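Sorting a Craft Corner with Plastic Tubs and Patterned Paper

I have wanted a proper craft corner ever since we moved to Gistville, and last September I finally got one going! It isn't big, it isn't fancy, and I love it. The whole thing rests on two ideas: a cheerful patterned backdrop, and big, bold tubs with labels on the side. If your glue sticks live in three different rooms, come along with me.

Step 1: Pick your backdrop

Go for a small repeating print in a quiet color. Gray flowers on a pale ground are my favorite, because bright tubs really sing against them. I used leftover wallpaper, but printed fabric or a wipe-clean tablecloth will do the same job. Measure your space before you cut. Mine needed a piece 184 cm long, and I left a little extra at each end for trimming.

Hold the paper up and look at the rows of flowers before you stick anything down. If they run even slightly uphill you will see it forever (ask me how I know). A pencil line and a long ruler fix that in a minute.

Step 2: Choose your tubs

Plastic tubs with smooth sides are the easiest to wipe clean, and labels stick to them well. I like the kind that gets wider toward the top – you can get your whole hand in, and empty ones stack inside each other. Be brave with color here. A strong orange is wonderful because you can spot it from across the room, even on a gloomy afternoon.

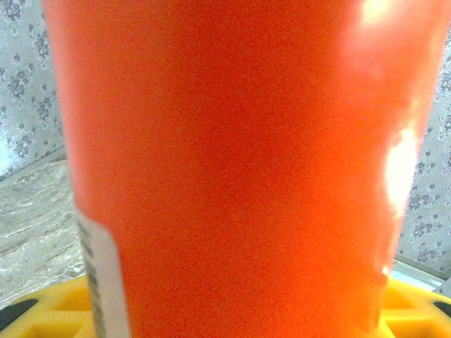 Match the size of the tub to what goes in it. Brushes and rulers want something tall and heavy enough not to tip. Buttons want something low, or you'll be digging forever. My friend Kadri Juška gives yarn the biggest tub of all and lets the loose end hang over the rim while she knits, and I have now stolen that idea completely.

Step 3: Label everything

Wash the tub with warm soapy water, dry it well, and leave it alone for an hour before the label goes on. Start at one end of the strip and smooth it around with your thumb, a little at a time, so the curve doesn't trap bubbles. Print bigger than you think you need! Small type on a round side is hard to read from a chair.

I keep the wording short: "Paint," "Felt," "Tape." Anything longer wraps out of sight.

Step 4: Set out the corner

Now for the fun part. Put the things you reach for every day closest to your strong hand and push the seasonal stuff to the back. Then sit down and pretend to make something. You'll find out fast what's in the wrong spot.

Texture helps a lot at this stage. Something rough and pale, with a bit of beige or tan in it, looks lovely next to a tidy little flower print. Crumpled linen works, and so does a lumpy plaster finish if you're handy. 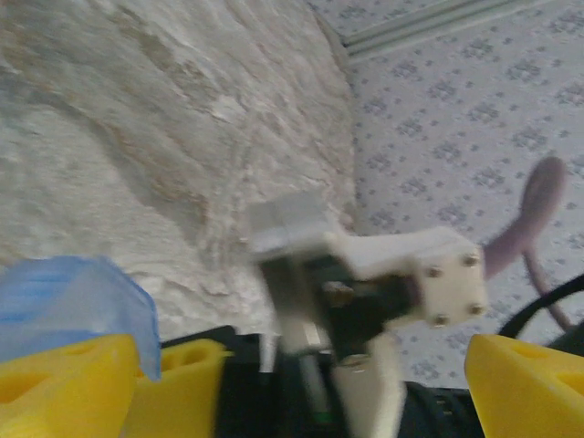 Leave the corner as it is for a week before you buy anything else. I moved my scissors four times in the first few days and ended up with a much better layout than the one I'd drawn.

Step 5: Keep it going

Once a month I tip out one tub, wipe it, and put back only what I still use. It takes as long as a cup of tea. Dried-up markers go, paper scraps smaller than my palm go, and odd buttons get a stay of execution because I can't help myself.

If a label starts to lift, peel it off and put on a fresh one. A dab of cooking oil takes care of the sticky bits, then wash the spot again before you relabel.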